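Plovance Moves Cable Work to Two-Arm Cells at Prevmont Plant, With Every Bench Job Kept

PREVMONT, October – Plovance, which assembles and tests small network equipment for offices, schools and clinics, has put its first two-arm robot cells into daily use on the cable bench at its Prevmont plant. The bench prepares every unit that leaves the building, and until this fall all of that work was done by hand, two shifts a day.

The 134 people who work at Prevmont have known the cells were coming since last winter, and a good many of them had a say in how they were set up. Bench staff picked the first tasks to hand over, wrote the handling steps, and sent two early layouts back for changes (the first one put the supply rack on the wrong side for anyone left-handed!). All bench jobs stay in place. Pay rates for people who move into cell operator work go up on the day they finish training, and the training happens on paid time.

Cable work is small, fiddly work. A flat box has to be held steady, network cables have to be brought to the right port, and a power cord has to be kept from wandering underneath everything else. Cables bend where they like, and a robot that can repeat one motion perfectly all day is not much help when the cord is lying somewhere new each time. The cells, built by Holst to a layout worked out with the Prevmont team, use a pair of arms over a shared work surface, so one gripper can take hold of the box while the other goes after a cable.
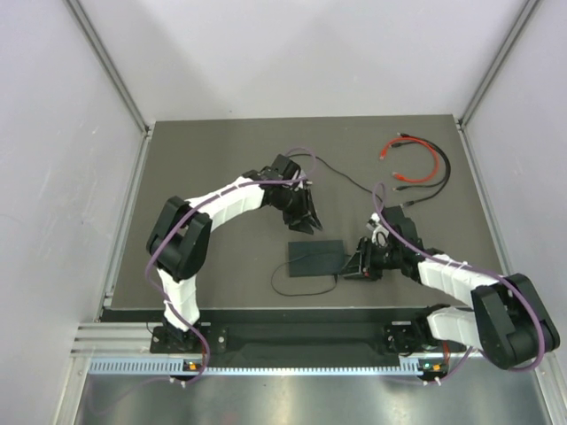

One reader of the plant newsletter wrote in after the first article on the cells to ask what was going to happen to the people who are good at this by hand, and whether ten years of knowing how a cable wants to lie would count for anything once the arms took over. Plovance thinks it's the right question, and the answer so far is that it counts for a lot. Operators set up the jobs, choose the cable order, judge whether a finished unit is fit to ship, and step in when a cord tangles. The people who do this best are the ones who spent years at the bench.

The biggest change they report is in their hands and shoulders. Pushing in plugs for a full shift is hard on the thumbs, and the old bench rotated people every hour to spread the strain. Under the new schedule, an operator looks after one cell in the morning and works on inspection, repairs or customer returns in the afternoon. Returns used to wait until there was a free pair of hands. Now they get a regular slot, and the repair corner has been moved next to the windows, a request that had been on the suggestion board for a very long time.

The first 10 operators have finished their training, and a second group begins once the holiday orders are out. In an unsigned survey of bench staff this month, 89 percent said they wanted to keep the new rotation. The most common complaint was noise from the air handling near the cells, and work on that is under way. Several people also asked for more stools.

The cells have prepared 2,000 units so far. Each one still gets a final check by a person before it goes in a box, and Plovance plans to keep it that way.
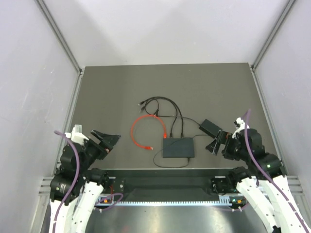 A network device on the cable bench at Prevmont, with red and black network cables plugged in along its rear edge.

Next spring the company will bring the same setup to its smaller site in Jurthorpe. Bench staff from Jurthorpe will spend time at Prevmont over the winter, working beside the operators there, before any equipment is ordered. They'll choose their own first tasks too.

About Plovance
Plovance assembles, tests and repairs network equipment at its plants in Prevmont and Jurthorpe. Bench and repair openings at both sites are posted on the company's careers page.

Media contact: Plovance Press Office, Prevmont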